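Section 4: Putting up your Ziltden garden canopy

Guide revised 3/12/22. Replaces all earlier versions of Section 4.

By now you've picked your spot, dug in the four ground sleeves and let the concrete set (Section 3). Well done, the heavy part is over! From here on it starts to look like a canopy, and it goes up faster than most people expect. Two adults can do everything in this section in a relaxed afternoon, with time left to sit under it.

This section covers model 3934, with or without the Denen side panels. If you have the older Prorholm frame, use Section 5 for the poles and come back here for the cloth.

What you'll need

Four corner poles, each 305 cm long once joined
Canopy cloth, with a metal ring in each corner
Four turnbuckles and eight snap hooks
Bag of collars and locking pins
Rubber mallet
Two stepladders on firm, level ground
Spirit level
Tape measure
Old towel or picnic rug to lay the cloth on

The mallet isn't in the box. Please don't use a claw hammer in its place, even with a rag over it.

CAUTION: Pick a still day. An open canopy cloth catches a surprising amount of wind and can pull a person off a ladder. If leaves are moving steadily in the trees, wait.

CAUTION: Look up before you lift a pole. Keep well clear of power lines and of any branch that could drop.

4.1 Laying out the parts

1. Spread the towel or rug on the lawn and tip the small parts bag out onto it. Small black collars vanish in long grass.

2. Sort the collars by size. There are two sizes, and the smaller ones have a notch on the rim.

3. Lay one pole set beside each ground sleeve. The two back poles have a yellow sticker near the join. These go on the side of the canopy you want to sit higher.

4. Unroll the cloth and check the corner letters, A to D. Walk around it once and make sure they run in the same order as your sleeves.

Tip: This is a great time to take a phone photo of the whole layout. It'll make next year a breeze.

4.2 Measuring the corners

1. Measure from the centre of sleeve A to the centre of sleeve C, corner to corner.

2. Do the same from B to D.

3. Compare the two. They should match to within 34 mm. A bit of difference is fine, and the turnbuckles will take it up for you.

4. If the gap is larger than that, stop and see "My corners don't match" at the end of this section. Don't try to stretch the cloth to suit.

4.3 Joining the poles

Each corner pole comes in two lengths, upper and lower. They're marked U and L on the inside of the tube.

1. Wipe the joining ends with a dry cloth. Sand and grit from the driveway are the usual cause of a stuck join.

2. Slide a large collar over the lower length and leave it loose.

3. Push the upper length in until the holes line up. A gentle twist helps. It shouldn't need the mallet yet.

4. Press a locking pin through both holes. You'll hear a click and feel the spring bite — very satisfying!

5. Slide the collar up over the pin and turn it to the right until it stops.

6. Do the other three.

NOTE: If a pin won't go in, don't drill the hole bigger. Take the lengths apart, turn the upper one half a turn and try again.

4.4 Standing the poles

This step goes best with one person lifting and one person guiding the foot.

1. Pull the rain plug out of sleeve A and put it somewhere safe. You'll want it again when you pack up.

2. Check the sleeve for water, snails and dirt. Scoop out anything you find.

3. Walk the pole upright, hand over hand, and lower it into the sleeve.

4. Hold the spirit level against the pole on two sides. It should lean outwards very slightly, away from the middle of the canopy. The bubble will sit just off centre.

5. Push a small collar down around the foot of the pole, notch facing in, and tap it home with the mallet.

6. Repeat for B, C and D, going around in order.

CAUTION: Don't leave the poles standing overnight without the cloth or the storm straps. Children love to swing on them.

4.5 Hanging the cloth

Now for the fun bit.

1. Open all four turnbuckles almost the whole way. Leave a few turns of thread showing inside the body.

2. Clip a turnbuckle to the eye at the top of each pole with a snap hook.

3. Start at a back corner. Have your helper carry the cloth up in a loose fold while you clip the corner ring to the turnbuckle.

4. Go to the opposite front corner next, then do the last two. Working across like this keeps the load even.

5. Step back and have a look. It'll be saggy and a bit sad at this point, and that's fine.

6. Tighten each turnbuckle three turns, then move to the next. Keep going around until the creases pull out.

7. Push on the middle of the cloth from below with the flat of your hand. You want it to feel like a trampoline, with a little give.

Check it again the next morning. New cloth relaxes overnight and nearly always wants another turn or two at each corner.

4.6 Adding the tapered edge rods (optional)

The edge rods come in the Mkhize trim pack and slip into the narrow pockets along the front of the cloth. They keep the front edge crisp and stop it flapping in a light breeze. We love them, and they make a real difference on the longer side.

Rods in the trim pack get narrower towards one end. The pockets are sewn to match, so it pays to know which end you're holding before you climb the ladder. Stand each rod upright and compare top with bottom. The change is gradual and easy to miss when the rod is lying flat.
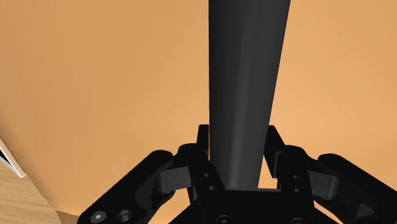 Figure 4-6. Tapered rod, wider end up.

1. Lower the front of the cloth by loosening turnbuckles C and D until you can reach the pockets comfortably.

2. Find the open end of each pocket. It has a fabric flap with a press stud.

3. Feed the rod in narrow end first. Bunch the cloth up over it a hand's width at a time, the way you'd thread a curtain.

4. When the wide end is fully inside, close the flap and press the stud until it snaps.

5. Tighten C and D again, counting the same number of turns on each.

NOTE: A rod that stops halfway has almost certainly gone in backwards. Pull it out and swap ends. Forcing it will split the stitching, and split pockets aren't covered by the warranty.

4.7 Final check

Walk around the canopy and tick these off:

All collars turned hard to the right
Every snap hook closed, with the gate facing in
Water runs to the front when you tip a bucket over the cloth
No part of the cloth rubbing on a gutter, branch or fence
Rain plugs and spare pins put away in the bag

Hose down the cloth once a month through the warm season and loosen it fully if strong wind is forecast. Many owners take it down each winter and put it back up in September, when the afternoons start to warm up again.

Quick fixes

My corners don't match
First measure again with a second person holding the tape, pulled tight. If the two distances still differ too much, fit the extension chain (part 106) at the corner that falls short. One link is usually plenty.

Water pools in the middle
The back isn't high enough or the cloth is too loose. Tighten A and B first, then look at the slope.

A pole creaks in the wind
Take the collar off the foot, brush out the grit and tap it back in. Don't use oil or grease, as both will mark the cloth.

The cloth smells musty after storage
Hang it over a fence on a dry day, both sides to the sun, before you put it back up. A soft brush and a bucket of cool, soapy water will shift most marks. Rinse it well.

Go to Section 6 for the side panels. Section 7 covers lights, hanging baskets and how much weight each pole can carry.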